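About Prullwood

Prullwood supplies wipe-clean table coverings and storage trays to nurseries and primary schools. The firm was set up by Norbert Farkas and trades from a unit at Pletgate.
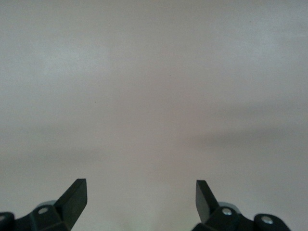
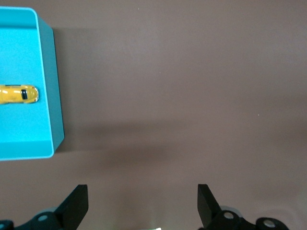 Orders are packed at Pletgate and sent out by Sandberg, our carrier. The minimum order is 20 items; schools ordering 500 or more are invoiced by term. Stock is checked in January – orders placed then may take longer.

Győri, our second site, handles returns and spare lids. Goods must be returned unused within 90 days with the delivery note.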